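August 22, 2020

Bench notes, small wooden parts and the table kit. Mostly for me and for Stela, who takes over the bench while I am away.

Started by going through the Plorlow box from the shelf. It has been sitting there since June with a note on it saying "sort," in Bohdana's handwriting. Inside: offcuts, two bags of screws with no labels, a packet of sandpaper, and the Ekano wood finish we thought we had run out of. The can is a bit over half full. The lid had glued itself on and I had to go around it with the flat screwdriver. There is a skin on top but it is fine underneath. Wrote today's date on the lid in marker.

Screws: one bag is the 16 mm ones, the other is mixed. Put the 16s in the second drawer of the parts cabinet and left the mixed bag on the sill. If no one has claimed it by the time I get back I will tip it into the odds jar.

Table is set up with the dark gray top. Red cup with the red-handled utensil standing in it, the peach tray, the red wooden drawer box. The tray is the shallow one. I prefer it to the deep one for small parts, I can get a fingertip under a washer without chasing it into a corner.

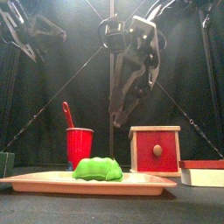
Table with tray and red cup, black cloth behind.

The cloth is the old one. Bohdana wants to swap it for the heavier Skoson fabric, which is still folded in the closet. I held a corner of the new one up next to it. It is a deeper black and picks up less lint, but it is also stiff and I think the fold lines would take a week to hang out. Not doing it now. If Stela wants to steam it, the steamer is under the sink and needs distilled water.

Cup: washed it with dish soap at lunch and let it drain on the rack. The ribs hold on to dust, so use the bottle brush and go up and down, a sponge just slides over. I would like a second cup the same as this one. Bohdana thinks she bought it at a party store and doesn't remember which.

Red box next. The drawer was sticking. Took it all the way out and rubbed candle wax along both bottom edges, then ran it in and out 30 times. Better. It still catches a little at the end of travel if pushed from the left side. I suspect the drawer is a touch wide at the back. Did not sand it, because once the paint is through it will look bad and I have no matching red. Tried it again an hour later and it was the same, so the wax is holding at least.

Paint: Holub do a red that looks close on the card. Card is pinned over the sink. Would need to see it dry on wood before ordering anything bigger than the sample pot.

Then the light-colored wooden pieces. These are the ones I have been putting off. The wood is pale and looks as if it was never finished, and it marks if you so much as look at it with dirty hands. The one with rounded corners and the small round hole has grayish smudges across the middle of the face. I have a few ideas about what they are and no way of telling them apart by eye. Skin oil would be my first guess. Graphite from the pencil marking is the second. Third is that someone put it down on a metal surface that had not been wiped.

Notes on what to try, in this order, and stop as soon as one of them does the job:

White eraser, the soft kind, light pressure, along the grain. Brush the crumbs off, do not wipe them.

Damp cloth, wrung out hard, one pass. It will raise the grain a little. Leave it standing on edge to dry, not flat.

320 paper on the cork block, along the grain, few strokes. Keep away from the hole or the rim of it will go soft and oval.

I tried the eraser on an offcut that I had rubbed with a pencil and with my thumb. Pencil came off almost completely. Thumb did not. Damp cloth on the thumb mark made it fainter, though I may have just spread it out. Sandpaper took care of both, as expected, and left a patch that is visibly lighter than the rest. So on a real piece the whole face would need doing to keep the color even, and that is some 23 minutes of work per face going by the offcut, more if you are careful.
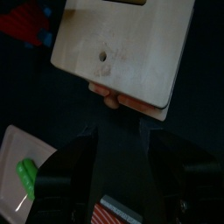
Finish is the other question. The Ekano on an offcut turned the wood noticeably yellow after one coat. Two coats, yellower. It does stop the smudging, I pressed a dirty thumb on it and it wiped clean. Stela's view over the phone was that she would live with the yellow. Bohdana's was that she would not. I am closer to Bohdana but I am also the one who does the sanding.

A water-based finish might stay paler. We don't have any. Put it on the list with a question mark.

Until this is settled: hold the wood by the edges, wash hands first, and nothing wet or greasy on the table while the bare pieces are out. I caught myself eating crackers over them in the afternoon, so this is addressed to me as well.

Offcuts with the test patches are in the envelope behind the parts cabinet. Each one has the treatment written on the back in pencil. The one with no writing is untreated, keep it for comparison.

Shopping list as it stands:
white erasers
320 paper (the pack from the Plorlow box is all 120, no use for this)
distilled water
Holub red, sample pot
water-based clear finish?

Left to do: drawer at the back end, decide on the cloth, label for the 16 mm screws. The label maker is out of tape, so masking tape and marker for now.

Also the bench lamp flickers when the switch is only half pressed. Push it until it clicks.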